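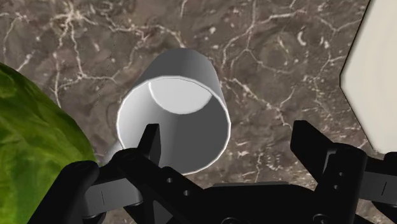
1/ Rice pudding, and my Auntie Snežana

I've been meaning to write this down for ages, so bear with me, it'll take a few posts! When I was small we spent every August at my aunt's, and she cooked for the whole lane out of one tiny kitchen.

2/ Her rice pudding went in the oven before breakfast and stayed there till we'd all come back from the river, starving. Lemon peel, a bay leaf (yes, really) and far more nutmeg than my mum ever allowed.

3/ My cousin Senad and I were in charge of the skin. We were meant to share it out fairly and of course we never did, we ate it standing up in the pantry and blamed the cat.

4/ I made it last night for the first time in years. 200g of pudding rice, 2 pints of full-fat milk, a good spoonful of sugar, low oven, and then you leave it alone, which I find very hard.

5/ Zuzanna had seconds, and Brittany has already asked for the recipe, so I'll copy it out properly for her at the weekend. If your family puts something odd in theirs, do tell me, I'd love to hear about it x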